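Arkska gripper finger kit, for small desktop arms

I started making these in July for my own arm, then Rezaul Munshi at our shared workshop wanted a pair, and now there's a proper page for them! The kit is 4 long, thin black fingers (two to use, two spares, because you will bend one), a mounting plate and a bag of screws.

Why thin? The fat fingers that came with my arm were fine for picking things up off a flat table and hopeless at anything with a rim. Bowls, boxes, baskets, they'd bump the edge and the motor would sulk. These slip over a rim and still have enough grip for a pepper or a lemon (go easy on soft fruit, I've made juice).

What you need: a small hex key, a bit of patience and a gripper that opens to at least 65 mm. Swap the fingers with the power off, then run your homing routine again before you try anything clever. My own pair has done almost 3000 grabs and the pads are only now getting shiny.

Cables are the one thing I'd nag you about. Leave a generous loop at the wrist or the arm will tug on itself when it reaches down.

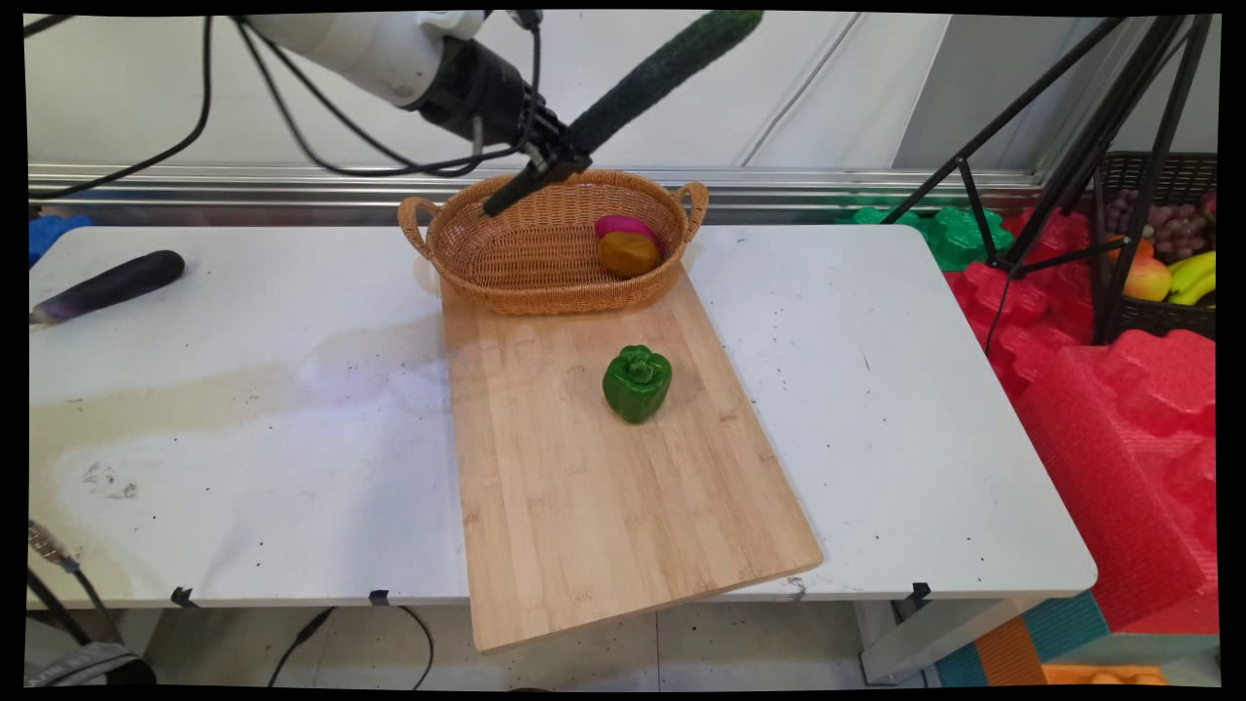
Finger over the rim of the wicker basket, green foam-covered rod in the grip, bell pepper waiting on the board.

Kits are packed by me in the evenings, so give it a few days. If your arm has an odd bolt pattern, send me a sketch with the measurements and I'll tell you if the plate fits.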